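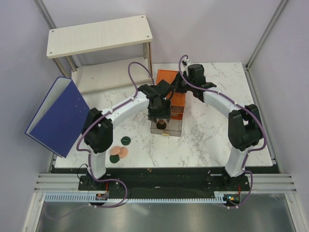

Second arm or better grippers? Budget for September

jandside_lab
We have 581 dollars left for the small bench. I plan 344 for spare motors and the rest for cables. Is it reasonable?

Villa
I would not buy so many motors. With two arms, the grippers wear first in my experience. Put 199 there.

brastus_w
I disagree with Villa. One dead elbow stops the whole bench. Jestside needed more than two weeks to send me one.

jandside_lab
Thank you both. Then I will ask for one motor less, and one set of fingers.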